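Supper Club Returns to Sugden Hall

After a long and rather quiet summer, our shared suppers start up again in August, and I can't tell you how much I have missed them.
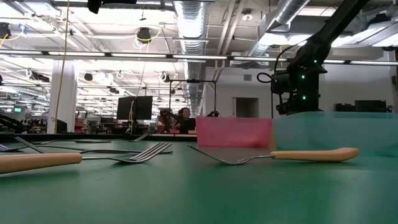 How do I book a place at the supper?

Put your name on the sheet in the Sugden Hall porch, or ring the office before noon and leave a message with the number in your party. We can seat 70 at a squeeze, and the last supper before the break filled up well ahead of time, so do please be prompt if you are hoping to bring the whole family (and we hope you are).

Rizwan Gamage is cooking again, I'm delighted to say, and he has promised a lentil curry, a big tray of roast squash and the coconut rice that so many of you asked after in the spring. Puddings are up to the rest of us — crumbles are always welcome, and so is anything with custard. If yours has nuts in it, please write that on a label and stick it to the dish.

Doors open at 6.30 and we shall eat at seven. The spring suppers raised £411 towards the new cooker, which is a wonderful sum, and with a good autumn we ought to reach the £600 we need. There is no charge for the meal, only the bowl by the door.

If you need a lift from the Prosow side of the village, Rizwan has room for two in his car and is happy to make a second trip. We should be washed up and on our way home by 9.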